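Home | Posts | Archive | About | Contact

Short links in printed mailers: what the click counts leave out

May 30, 2018

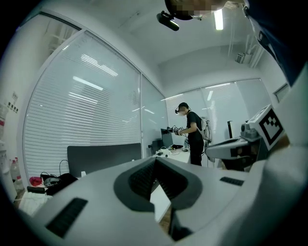

Should a printed mailer carry a short link or the full web address? Use a short link on your own domain, with a readable word after the slash, and keep the full address out of the body copy unless it is the bare home page.

The rest of this post is about how I got to that position, and about measurement, where most of the trouble sits.

In April I ran a small test for Troncoso, a mail-order supplier of picture framing parts. The print run was 2000 postcards, split into 4 equal versions. The artwork, offer and paper stock were identical. Only the printed address changed:

Version A: full product page address, 61 characters
Version B: generic shortener, random seven-character code
Version C: Troncoso's own domain, slash, one plain word
Version D: home page only, with "search for spring offer"

All of them led to the same landing page in the end. A, B and C had separate redirects or paths, so visits could be told apart. D could only be estimated, from internal searches for the phrase on the card.

Version C got the most visits. B came second, A was a distant third, and D produced so few matching searches that I would not put a number on it. I expected A to do badly. Sixty-one characters is a lot to type on a phone, and one wrong hyphen gives an error page. I did not expect the gap between B and C. My guess is that people mistype random codes, in particular the lowercase L and the numeral one, which looked the same in the typeface we used.

The error log supports this up to a point. The generic shortener does not report failed codes, so B's mistakes are invisible to us. On Troncoso's own domain we could see every near miss, and roughly 200 requests came in over the test period for paths that did not exist. A good share were misspellings of the word on version C. After the first week we added redirects for the three most common ones. I have kept those later visits out of the comparison, as B had no such help.

Some notes on setup:

Use a temporary redirect (302). Browsers may cache a permanent one, and then repeat visits skip your counter.

Add the campaign tags at the redirect, never on the card.

Make the path work in upper and lower case. Phone keyboards capitalize whatever they like.

Filter bots before you read anything. Link preview services will request the page when someone pastes the address into a message, and those hits look like people unless you check the user agent.

I used Zillbridge for the redirects and a spreadsheet for everything else. Any tool that lets you export the raw log will do. Several only show daily totals, and these are of little use for this kind of work.

The sample was small and it was one product category. I plan to repeat the test in a different typeface, with a code for B that leaves out the confusing characters.

3 comments

Ivana Salinas
Did you print the https:// part on any of the versions? We dropped it on our flyers last year and had no complaints.

Yamila Echeverría
No, none of them had it. I also left off the www, after checking that the domain resolved without it. Worth checking — one of my older clients' sites did not.

irka_print
We had the same problem with zero and capital O on a catalog insert. Our fix was to set the address in a typeface with a slashed zero, and then people typed the slash.

Contact: use the form on the About page | © 2018 Yamila Echeverría | Back to top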